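Join the Stokcombe student robotics club this spring

We have room for 9 new members on the Trummer project, and we'd love to hear from you! You'll teach a simulated gripper to pick up parts and sort them – first on screen, then on our own arm, Fedik, at the Skarneo student contest in May. 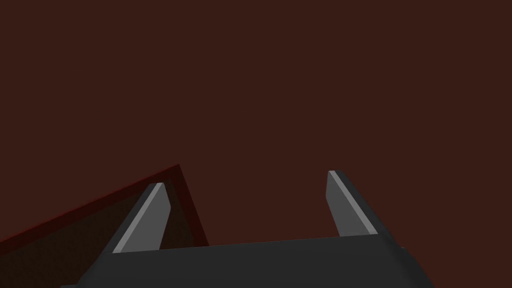
Simulator view: gripper open, red-rimmed tray at left.

No coding background needed. If you like puzzles and can spare two evenings a week, you'll fit right in. We meet for some 14 weeks, and newcomers work in pairs with an older member.

To apply, send a few lines about yourself to Friederike Sauerland by 14th January. Tell us what you'd like to build – wild ideas welcome!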